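The Long, Slow Business of Making a Good Pot of Coffee for a Crowd

My grandmother's church in Mutlow had a coffee urn that could have floated a small boat, and for most of my childhood I believed that was simply what coffee tasted like. It was brown, it was very hot, and it had a faint flavor of whatever had been in the urn at the last funeral. People drank it by the gallon. They stood around in their good coats with a cookie balanced on the saucer and talked until the windows fogged, and I don't remember a single person complaining.

I have been thinking about that urn ever since I agreed, in a weak moment last February, to handle the coffee for a neighborhood brunch. I make one cup for myself at six in the morning and one more at ten, and I'm fussy about both of them. I had never made coffee for 57 people. I said yes the way you say yes to things in winter, when the event is months off and the person asking has brought you soup.

The first thing I learned is that the careful methods so many of us have picked up over the years don't stretch very far. A pour-over is a lovely thing for two people who like each other. Try it for a line of hungry neighbors and you will be standing at the kettle until lunch, smiling with your teeth together. I tried a trial run with 14 friends and a pair of glass cones, and by the time the last person had a cup the first person had gone home to let the dog out.

So I went and asked people who do this for a living. There's a lunch counter in Strickland called the Drositz, open since before I was born, where the coffee is always fresh and always the same, and the woman behind the register was kind enough to talk to me between orders (I bought a great deal of pie that afternoon, in the name of research). Her advice was to brew smaller batches more often. Coffee doesn't sit well on heat. After half an hour on a burner it starts to go flat and bitter, and there's no amount of cream that will bring it back. She brews a fresh pot before the old one is gone and pours off whatever has been sitting, and she has never felt bad about the waste.

Her other advice was to move it off the burner altogether. A good insulated pitcher, rinsed first with boiling water so the cold walls don't steal the heat, will keep coffee pleasant for a couple of hours. I borrowed a few from my sister, and one from a neighbor who had never taken it out of its box, and I lined them up on the counter feeling like a person with a plan.

Then there was the matter of the beans. I had been all set to buy something expensive from Stasorell, the roaster out on the county road, a light roast that smells of apricots if you hold the bag up to your nose. The young man there talked me out of it, bless him. For a crowd, he said, go to the middle. A medium roast forgives a grind that's a little off and water that's a little cool, and it tastes like coffee to people who want coffee. He sold me 9 pounds – far more than I needed, and we drank it well into summer.

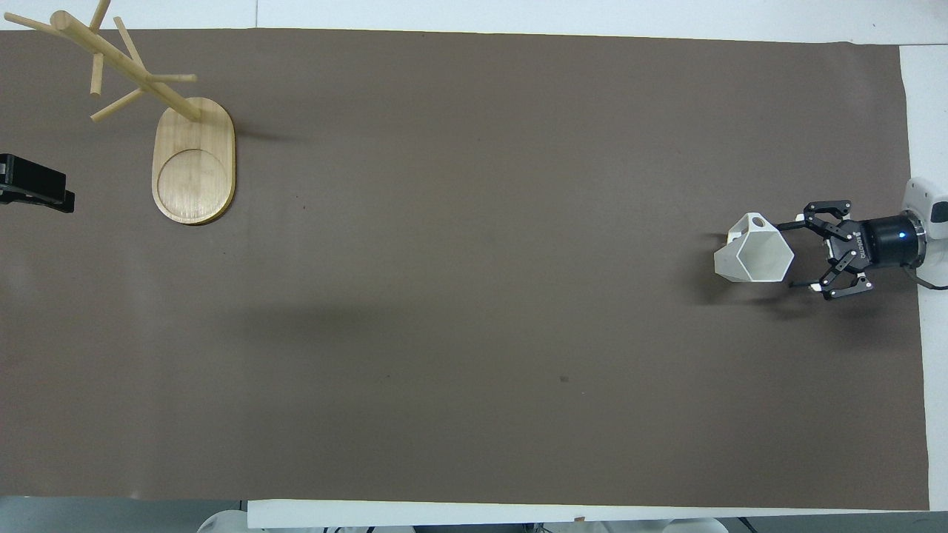

I went back and forth on cups, too. Paper is easier, of course, and on the night before a big brunch easier starts to sound very wise. But I kept coming back to those church saucers. There's something about a real mug that makes a person stay put. You can't very well walk off to your car with it. You have to finish it, or stand there holding it, and either way you end up talking to somebody. I asked everyone to bring a mug from home, the uglier the better, and I put out a few spares for the forgetful.

They came with mugs from banks that no longer exist, mugs from college, a mug shaped like a chicken. I had set out the milk in two pitchers and the sugar in a bowl with a spoon that was too small for it, and for the first half hour I hovered over the whole business like a nervous hen. After that I forgot to. Somebody else started the next batch without asking me. A little boy was put in charge of stirring, though there wasn't much that needed stirring.

Was it the best coffee I've ever made? Not even close. I ground the third batch too coarse and it came out thin as tea – my brother-in-law told me so, twice. But the pitchers kept going around, and it was past noon before anyone thought about folding up the chairs. I've already been asked about next year, and I said I'd bring the beans.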